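3.2 Countertop ovens and reported household baking

The second part of the survey dealt with small electric ovens kept on the counter. Households in Hestwood and Ukstead were asked to record each use of an oven, the food placed in it, and whether the main oven was in use at the same time. A total of 1,709 entries were kept after duplicates were removed. Entries without a food category were dropped from the analysis of cooking time but retained in the counts of use.

Diaries were filled in on paper and entered by hand. The coding scheme follows Hoekstra's earlier work on shared kitchens in Ridard, with one change: bread and pastry, which she treated as separate groups, are merged in this paper. Respondents often used the two words for the same item, and the coders could not separate them from the diary text alone. Reheated food was coded by what it was, and the reheating was marked in a second column.

Placement was recorded on a one-page floor sketch. Most respondents drew the small oven next to the cooktop, where the counter was already kept clear for pans. Figure 4 shows this layout, with the oven to the right of a gas cooktop and its door open.

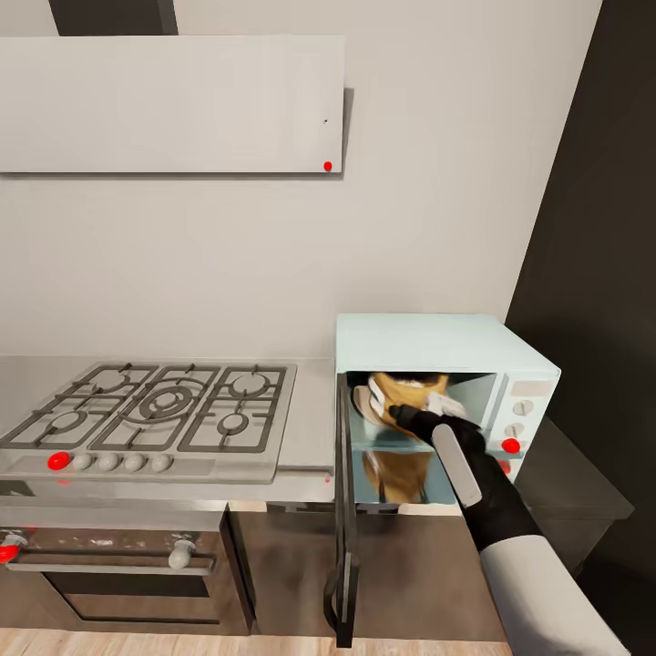
Does placement next to the cooktop change how often the small oven is used?

The diaries show more entries per household for this layout than for ovens kept on a separate counter, but the difference is small and disappears when household size is included in the model.

Figure 4. Countertop oven beside a gas cooktop, computer rendering.

Session length was taken from the start and end times in the diary. Sessions longer than 90 minutes were checked against the food category and removed if the two did not agree. In 32 cases the end time was missing, and the median for the same food category was used in its place. Repeating the analysis without these cases did not change the order of the categories.

Two limits should be noted. The diaries were kept in August, when many households avoid heating the main oven, and the share of baking done in the small oven may be lower in winter. The floor sketches were also not drawn to scale, so the distance between the appliances was coded only as adjacent or separate. A measured plan, as used in the Vermeulen survey, would allow a finer comparison.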